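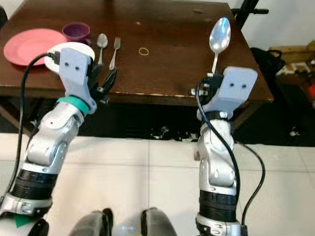 April, after lunch

Back on the old brown table! The front edge is chipped worse than I remembered (bare pale patches all along it), so before I do any stripping I want to settle what finish goes on. Nour votes oil. I'm leaning toward the Numen hard wax, two coats, 400 grit between - it should stand up to plates and forks better than this gloss has, scratched as it is.

Ghada, please don't sand the dents near the far edge yet, I'd like to try steaming them first. And whose is the little gold-coloured loop? Ask Darcy.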